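Flallville掲示板 > 住まい・部屋づくり > 机の天板、白はやめとけ?

1 名前:mugi_oyatsu
引っ越しで机を買い替え中。候補はGerarの白天板とVurknessの濃い木目。部屋が北向きで暗いから白にしたいんだけど、汚れが目立つって聞いて迷ってる。使ってる人いたら教えて。土曜に店行く予定

2 名前:yoru_no_kata
白4年目。コーヒーの輪じみはすぐ拭けば落ちる。放置したらアウト。以上

3 名前:tsukue429
黒っぽいのはホコリがやばい。朝拭いて夕方にはもう白い。汚れが目立たないって言う人はたぶん窓のない部屋に住んでる

4 名前:panko
>>3
それは言いすぎ。うちVurknessの濃いやつだけど週2回拭くだけで普通にいける。手の脂のほうが気になる

5 名前:mugi_oyatsu
脂か…それは考えてなかった。白だと見えない?

6 名前:yoru_no_kata
見えない。そのかわり服の色移りがある。新品のデニムとか紺のシャツとか、夏に汗かいた腕でずっと載せてると端のほうが青っぽくなる。メラミンスポンジでこするとツヤが死ぬから注意な

7 名前:kado_maru
色より形の話していい?まっすぐの長方形はヒジが痛い。手前がカーブしてるやつにしたら肩こりがだいぶ減った

8 名前:tsukue429
カーブ天板は壁付けで隙間できるし、後からクランプ式のモニターアーム付けるとき困るぞ。長方形一択

9 名前:kado_maru
>>8
カーブしてるのは手前だけ。奥はまっすぐのを選べばいい話。アームも普通に付いてる

10 名前:panko
Valdovinosの組み立てサービス使った人いる?天板100センチ超えると一人じゃ無理な気がしてきた

11 名前:yoru_no_kata
頼んだ。早かったけど脚のネジ1本ゆるかった。自分で締め直した。まあ楽は楽

12 名前:kado_maru
白で手前の縁がカーブしてるのって感じとしてはこういうの。角もついてて、立って使うときも腹に当たらない

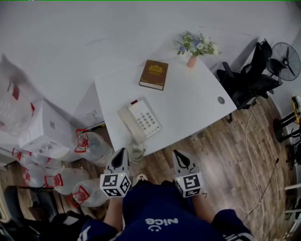

13 名前:panko
カーブの内側って結局なにも置けなくない?キーボード置いたら手首が落ちそうで、そこが不安

14 名前:kado_maru
>>13
深さによる。浅いのなら平気。うちのはキーボードちょっと奥に置いて腕ごと天板に載せる感じ。店で座って試すのがいちばん早い

15 名前:tsukue429
まだ長方形派だけど立って使うなら一理あるかも。ただ白はやめとけ。日焼けで黄ばむ

16 名前:yoru_no_kata
北向きの部屋って書いてあるだろ。1読め

17 名前:tsukue429
読んでなっかた。すまん

18 名前:mugi_oyatsu
みんなありがとう、白に傾いてきた。カーブかどうかは店で座ってみてから。Gerarの店舗って閉店何時だっけ

19 名前:panko
午後8時。駐車場は昼過ぎると埋まるから午前がいいよ。メジャー忘れずに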